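Ticket: Wrist view washed out and blurry on produce episodes
Project: Machala grocery picking set
Opened by: Yasmine Ouazzani
Assigned to: Teodora Nikolovski
Status: Closed, with one follow-up 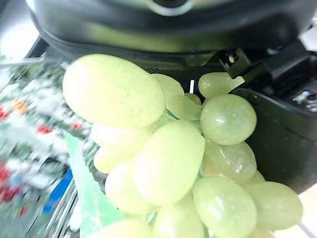 Yasmine Ouazzani, 9:10 am

Hi Teodora, and thank you for picking this up so quickly! I know you have the Holtilora migration on your plate, so please don't feel you have to drop everything.

The short version is that the wrist camera footage from the produce section is giving the reviewers a hard time. We have 1,106 episodes recorded there so far, and 200 of them have come back flagged, nearly all for the same two reasons. Either the lighter side of the fruit blows out toward white, or everything behind the fruit smears while the arm is moving. Green grapes are the worst of the lot. They're pale to begin with, they shine, and once a bunch is up close to the camera the edges between one berry and the next go soft, so the people drawing outlines can't agree where a grape stops. The packaged goods two aisles over look lovely under the same settings, which is what has me puzzled.

What I've tried already:

Wiped the lens with the blue cloth and then again with a clean one, in case the blue cloth was the problem. No change.
Restarted the recorder on the cart. No change.
Swapped the wrist cable for the spare. No change, and the spare is a bit short, so I put the old one back.
Asked the operators to slow down after the grasp. The smear got better and the washed-out berries stayed just as they were.

I haven't touched the exposure settings because last time I did that I lost an afternoon of work, and I would rather ask first.

Teodora Nikolovski, 9:48 am

Good morning Yasmine! No trouble at all, the migration is mostly me watching a progress bar.

Thank you for writing down what you tried, it saves us both so much back and forth. I have a suspicion but let me ask a couple of things before I send you off down the wrong road. Could you look in the Hevex recorder panel, under the wrist camera, and tell me whether exposure is set to auto or fixed? And could you tell me which part of the image it's metering from? There's a little drop-down for it, easy to miss, tucked below the white balance.

Also, are the flagged episodes spread across all the operators, or do they bunch up (sorry) around one cart?

Yasmine Ouazzani, 10:25 am

Exposure is on auto. The metering drop-down says "full image." I never knew that was there, and I've been using this panel since spring.

The flagged ones come from both carts and every operator, so I don't think it's anybody's technique.

Teodora Nikolovski, 10:52 am

That fits nicely with what I was thinking. The gripper housing is black and it takes up a good piece of the wrist view, all along the top and down the right side. With metering on the full image, the camera weighs all that black plastic in with everything else, decides the place is gloomy, and opens up. A dark cereal box can take it. A pale grape can't. Opening up on our camera also means a longer exposure time, so anything that moves gets smeared on top of it, and that would be your shelf streaks.

So I think your two complaints may be one complaint. Please try this on one cart only, and leave the other as it is so we have something to compare with:

1. Stop the recorder and wait for the light to go off.
2. In the Hevex panel, change metering from "full image" to "custom region."
3. Load the region file called wrist_lower_left. It leaves out the housing.
4. Turn on the exposure time cap and leave it at the default.
5. Save the profile under a new name. Please don't save over the old one, the packaged goods team still uses it.
6. Record a short batch of grapes, in the bag and out of it, and send me the episode folder.

The bag does matter. That thin green plastic is close enough in color to the fruit that I'd like to see how both look before we settle on anything.

Yasmine Ouazzani, 1:15 pm

Done, on cart two. Step 3 gave me a message saying the region file was made for a different camera height. I clicked through it. Was that all right?

The batch is uploaded. To my eye it's a good deal better. The pale berries on the left have some shape to them again and I can follow the outline between neighbors most of the way around. The picture is darker overall, and the gripper finger is harder to pick out from the rest of the gripper body. I can live with that but I don't know whether the model can.

Teodora Nikolovski, 2:05 pm

Perfectly all right to click through! The message is left over from the old mount. I'll take it out so it doesn't frighten the next person.

I went through your batch with a cup of tea and I agree with you. The highlights on the skins are still there, and I wouldn't try to get rid of those, shiny fruit is shiny and the model will meet it that way in the store. The fingertip is dark, yes. The Droder trainer gets the gripper opening from the joint readings, so the finger doesn't have to be easy to see. I asked it to run the outline check on both carts, and cart two passed everything except a few frames where the arm was still swinging.

Please go ahead and put the new profile on cart one as well. For the swing, I'd have the operators hold still for one slow breath after lifting.

Yasmine Ouazzani, 3:40 pm

Both carts are switched over and everyone has been told about the slow breath. They were very sweet about it.

One question about the older material. Our target for produce is 3,000 episodes and I had hoped to reach 2,000 before the end of September. Do I throw out the flagged 200 and record them again?

Teodora Nikolovski, 4:20 pm

Please keep them. Tag them "exposure_old" and take them out of the outlining queue so the reviewers can have some peace. The joint readings and the grasp timing are fine in every one I opened, and we can use them for that part of the training. Don't count them toward the 3,000, though. I know that stings a little.

I'm closing this ticket and opening a separate one in my own name for the region file warning. If the berries go white on you again, reopen it here and attach the profile name along with the episode folder.

Yasmine Ouazzani, 4:31 pm

Tagged and moved. Thank you so much, Teodora. We start on the pears tomorrow morning, and I'll use the new profile for those too unless you tell me otherwise.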